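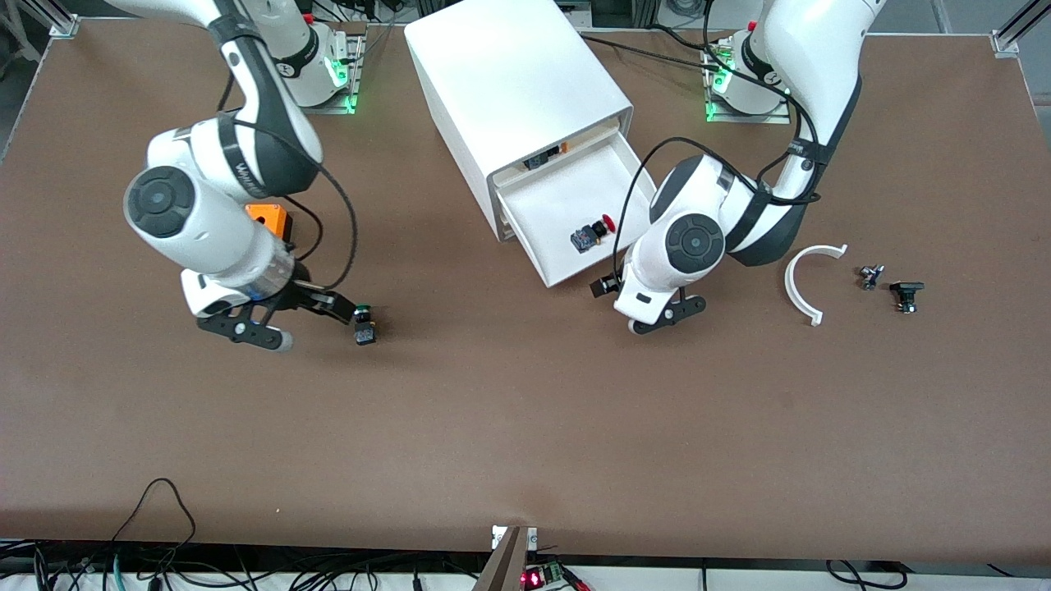

Two-arm cell at Toltitz, parts drawer open.

Progress report to Altum, August 2026
Prepared by Kwadwo Adjei

The open day took place as promised in the last report, and 57 visitors came, four more than the 53 chairs and one fewer than the coffee could support. The arms spent the day on the drawer task: small electrical parts and push-buttons, the sort of thing Mitby has people sorting by hand. The emergency-stop button with the red cap was the crowd favorite. Several guests asked if it was connected. It is stock.

We ran 12 demonstrations. Nine finished without help. Two stalled on the drawer, and one ended with a terminal block on the floor, to warm applause. Sachiko Chiba of Kaneko stayed through all of them and took notes, more than I can say for our own side. She would like to see the cycle time come down before she discusses a trial, and so would I.

Spending on the day was $4000, within the line you approved. The largest item was tent rental. It did not rain.

Next: a stiffer drawer runner, new fingertip pads, and a repeat run for Kaneko in November. We are not requesting additional funds at this time, though the tent people have asked after you.

Shares 12 | Comments 0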